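Reading time: 1 min

4. Placing and setting the Irnero kitchen timer

1. Slide the battery cover off and fit the cell, plus side up.
2. Hold SET until the display blinks, then enter the time of day.
3. Press MODE to pick one of the 9 saved countdowns. The longest you can enter is 400 minutes.

Note: The alarm sounds for 64 seconds unless you press STOP.

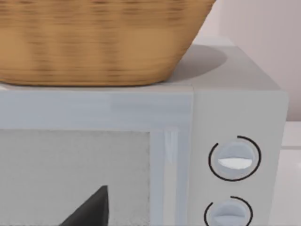 The timer stands on its fold-out foot or holds to steel with the magnet on the back. Choose a flat spot at eye level, away from the stove. If the top of the microwave already holds a wicker basket, stand the timer somewhere else. A woven side gives the magnet nothing to grip, and anything dropped into a basket is hard to hear.

Caution: Do not put the timer inside an oven or microwave. Do not rinse it under the tap.

4. To reset, press SET and STOP together. Saved countdowns are erased.

Replace the cell when the display fades.

Contact: Hiravura Home Products, Customer Desk | © Hiravura | Back to top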